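Ovamel Demo Day
On-site visit for teams thinking about a sorting arm

Ovamel is our tabletop arm for light sorting and packing. You can read the spec sheet, or you can come to Grurkurwood on a Wednesday and watch it try. We recommend the second. The spec sheet has never dropped anything, so it gives a slightly flattering picture.

A visit lasts 2 hours. The first part is the standard routine: cards, tubs and lids, handled by a person and then by the arm. The person is faster. We mention this now so that you don't have to bring it up politely over coffee.

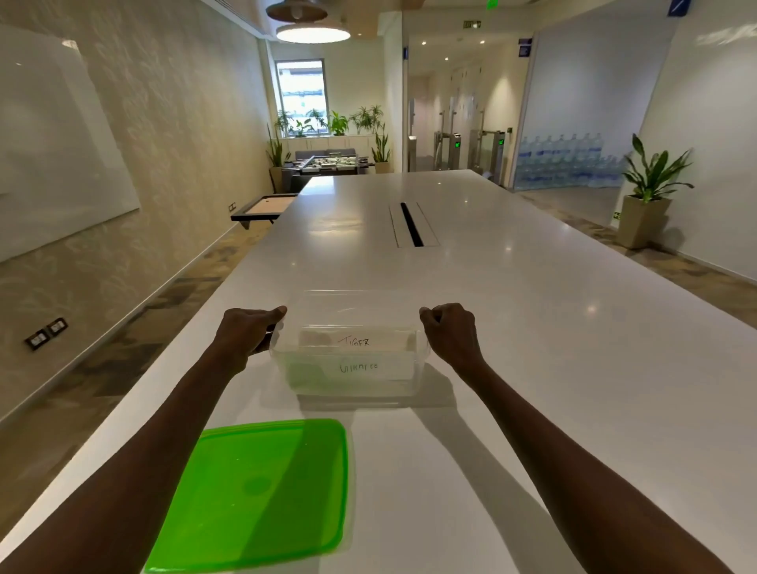
After that the table is yours. Bring up to 17 small items from your own line, nothing over 425 grams, and our staff will set them up with Plundatico, the software that tells the arm what goes where. Odd shapes are welcome. Bags of liquid are not – ask the carpet at our Farah office.

What's included
Demo on the standard routine
Free trial with your own items
Written results, including the misses
Coffee, adequate

Group size: 2 visitors per session
Start: 10 a.m.
Cost: none, though someone from sales will say hello

To book, use the request form and list what you plan to bring. Please give weights. "Light" has meant some surprising things.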